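List home | Threads | Search | Post | Unsubscribe

Subject: Re: Staffing at the sorting benches

On Thursday a member of the Monthorpe bench staff wrote:
> Will the two-arm station replace the evening bench shift?
> We have heard different answers from Zurklow and from our leads.

It will not. The station takes over first-pass handling of mixed electrical returns: chargers, power strips, switch boxes, bare circuit boards. Staff keep testing, grading and final release.

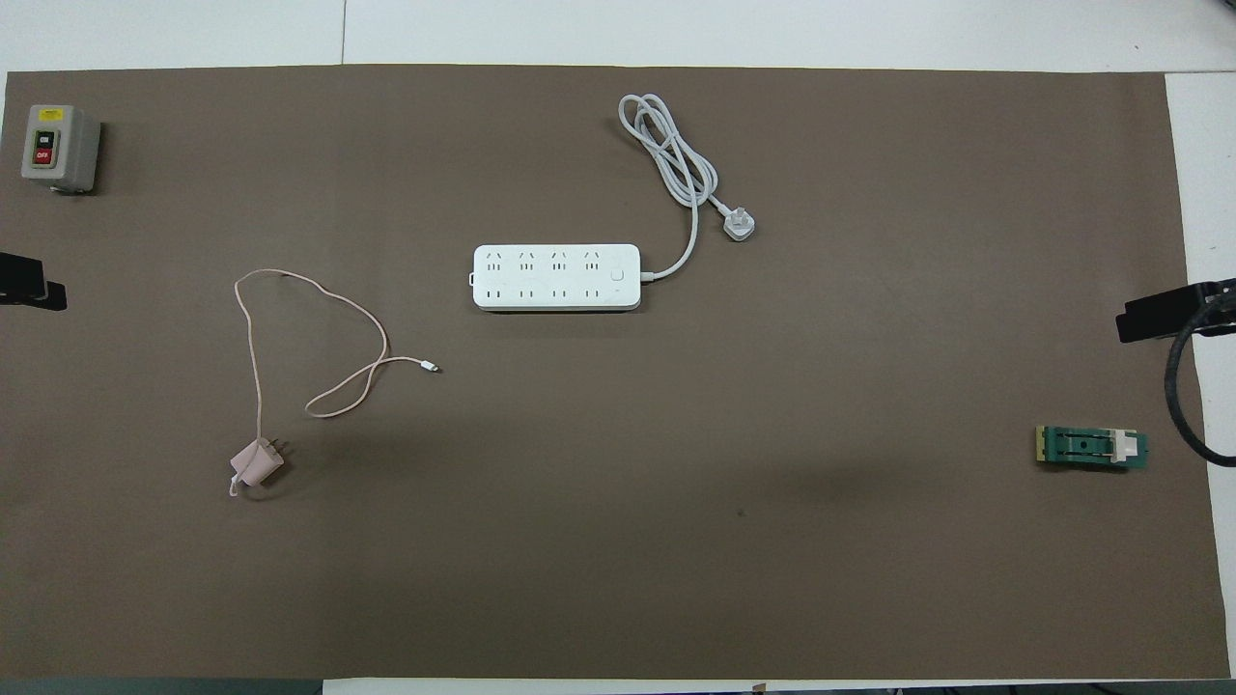 MONTHORPE, April — The station handled 1,463 items in its trial period, and roughly 100 were passed back to staff, most of them with tangled cords. Two bench positions will become station operator posts — the pay grade is unchanged — and current bench staff will be considered first. Training lasts seven days and is given during paid hours.

Questions about schedules should be sent to the list.

Operations Office, Monthorpe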